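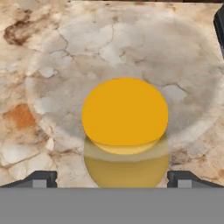
The Great Pantry Clear-Out, Part One

Hello again from Sundton, where I have spent most of May with my head in a cupboard. I promised last time I'd finally deal with the pantry, and on Wednesday I ran out of excuses (the rain helped). Out came all of it – the three open bags of lentils, the fancy vinegar from my sister, a box of Stovia crackers I'm a little afraid to open.

My big tip is to do one shelf at a time. I know, I know, everybody says to empty the whole thing first. I tried that last year and we ate takeout for 10 days with rice stacked up the stairs. One shelf, a cup of coffee, wipe it down, put back what you'll really eat, and then go do something else!

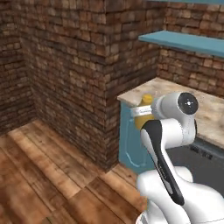 What Ghazal Does With Cans

My neighbor Ghazal Nouri writes the month and year on the lid of every can in thick black marker the minute she gets home. I laughed at her for years. Then I found chickpeas at the back of my bottom shelf that were older than my car, so I bought the marker. She also keeps soup at knee height and beans at eye level, and we have agreed to disagree about that one.

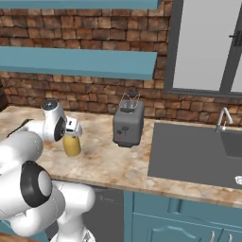
Yellow can, marble counter.

If you have sealed, in-date stuff you know you won't get to, the Gralora food shelf is taking it again, and they're short on fruit and anything with a pull tab. They handed out 3700 bags last year, almost all of it from kitchens like ours. Please no glass, and nothing with a dent along the seam.

I still want to talk about spices, but I've got 183 words left over from a rant about paprika and I'm saving it for next time. Meanwhile, the Boiko hardware store has those little stepped shelf risers back in stock, and I came home with two more than I meant to. 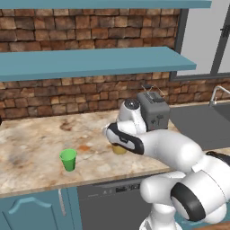 A little yellow, low over the counter.

Write and tell me the oldest thing in your pantry. I'll go first next month, once I've worked up the nerve to look behind the flour.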